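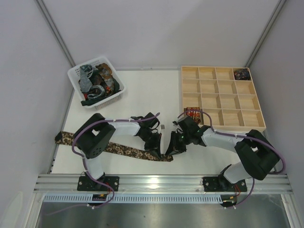 Sorting table with the white basket and the sixteen-compartment tray, two compartments filled.

Trilldale Costume and Textile Store
Minutes of the June meeting, held Tuesday in the upstairs room

Present: Estrella Serrano (chair), Rodel Salazar, Itzel Quintero, Damián Hinojosa (minutes)
Apologies: Itzel Jaramillo

1. Previous minutes
Accepted with one correction. The hooks for the hat wall were ordered from Magaña, not Verine.

2. Fabric strips, ties and sashes
Rodel reported on the move from baskets to wooden trays. Strips are to be folded in half, rolled from the fold and placed one to a compartment with the pattern showing. Long pieces should be laid flat along the front of the table before rolling so that twists can be taken out.

Itzel Q. asked whether colours should be grouped. Damián preferred grouping by length - borrowers usually ask for a waist sash or a neck piece first and settle on the colour later. Rodel said length is hard to judge once a piece is rolled. Agreed to group by colour for now and look at it again when the first tray is full.

The red patterned piece and the navy-black one stay where they are in the tray. The dark floral strip with the tan flowers goes in next. It is wanted for the Prenomen production and should not be lent to anyone else until that closes.

Plain strips, including the grey-blue ones, will stay in the white basket until there is a second tray. Estrella asked that the basket not go back on the floor under the rack.

Action: Rodel to write up the folding method on one page for the cupboard door.
Action: Itzel Q. to price 2 more trays the same size.

3. Labels
The roll of 3000 cloth labels has arrived. Damián tried 6 on cotton pieces and the ink ran on one. Labels will be written in laundry marker only. Pieces too narrow for a label will be listed in the book by colour and pattern.
Action: Damián to buy markers.

4. Lending
Two bags are still out from the autumn show. Itzel J. had sent a note saying she has phoned both borrowers and left messages. No charge to be made if they come back before the next meeting.

5. Other business
The iron is leaving marks again. Estrella will take it home and clean the plate. Steamer to be used in the meantime.

Meeting closed 8:40 pm. Next meeting same room, 7 pm. Itzel Q. to bring the key.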